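How to Put Up a Plain Panel Surround for Photographing Bowls (and What You Can Skip)

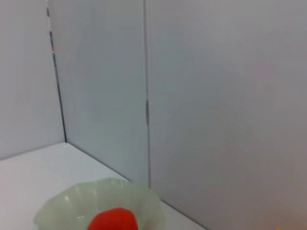

Grey panels with a narrow gap at the joint and a small clip or hinge partway down.

I sell pots at the Trikemstead market and online, and I've been told by a lot of people that my photos would improve if I spent more money. Some of that advice came from people selling things. What did help was a plain grey surround, put up with a bit of care and left alone. I'm still not convinced it needs to be any fancier than that.

What you need

Flat panels in a pale, neutral colour, matte if you can get them
Clips or small hinges for the joints
A level surface
A soft cloth
A lamp or a window, preferably one you already have

Kits

Ullik and Pemero both sell a boxed kit. I've used the Ullik one and borrowed the Pemero from Harvey Ouellet. The Ullik instructions promise "seamless corners", and I have never had a seamless corner out of any panel, theirs or mine. You get a dark line where two sheets meet. The question is how wide you let it get.

If you're cutting your own, anything stiff and flat will do. Look down the long edge before you pay for it. A sheet that bows in the shop will bow on your table, whatever the fellow at the counter says about it settling.

Step 1. Check the colour

Lay all your panels side by side in the light you plan to use. Grey is a slippery word on a label. One sheet will lean blue, another a little green, and two from the same stack can disagree. Put the closest matches next to each other and send the odd one to the side that gets the most light.

Don't expect them to look identical once they're standing. Each wall catches the light at its own angle, so even good matches will come out a shade apart. Brittany Carrier repainted a back panel twice before she tried swapping it with the side one and saw the "wrong" shade stay exactly where it was.

Step 2. Stand the back panel

Start with the back, then bring in a side. Push the bottom edges together first and work up. If the seam closes at the floor and opens at the top, your surface is out or your cut is. Slide a folded bit of card under the low end before you blame the clip.

A seam that leans a little in the photo may be perfectly straight in the room. Tilt your camera and see if the lean changes. I recut a panel over this once, in August, in a hot garage, and I'd like that afternoon back.

Step 3. Clip the joints

One clip per joint, near the middle, is where I'd begin. The guides tell you to use one every few inches. Try that if you like, but every clip is another thing to keep out of your picture, and over-clipping a slightly bowed sheet only moves the bow somewhere else. Add a second where the gap still wanders, and put it high, above where you'll crop.

Hinges are handier if you fold the surround away after each session. They also hold a gap open by their own thickness, a detail missing from the Pemero leaflet. For a setup that stays put, I prefer clips.

Tape works too, for a while. It peels in the cold and leaves a sticky line that collects lint.

Step 4. Look at the seams

Take a test shot and zoom right in on the joints. Coloured specks turn up there that you'd swear weren't in the room. Wipe the spot and shoot again. If it's still there, cover the lamp and shoot a third time. A mark that disappears was light coming through or bouncing off something. A mark that stays is on the panel, or it's your camera making things up along a dark edge, and you can fix that one on the computer in less time than it takes to move the whole surround.

Step 5. Place the bowl

Bring the bowl well forward of the joint. Dale Penner likes his tight into the corner because he says it "anchors" the shape. To my eye it just gives the bowl a stripe growing out of the rim. Move it sideways until the seam falls clear, or crop.

I leave almost 22 inches between a serving bowl and the back panel. Small bowls can sit closer, although I don't bother changing it.

Is a curved backdrop better?

Keegan Lapointe swears by a roll of paper curved up the wall, and he's right that it has no corners. It also creases, shows every foot ring and has to be replaced. Olmedo sells a washable version that I haven't tried, and at that price I'm in no hurry.

Cleaning

Dry cloth first, then a damp one. Skip the spray polish, it leaves a shine and you'll be chasing glare all week. Store the panels upright with the good faces together.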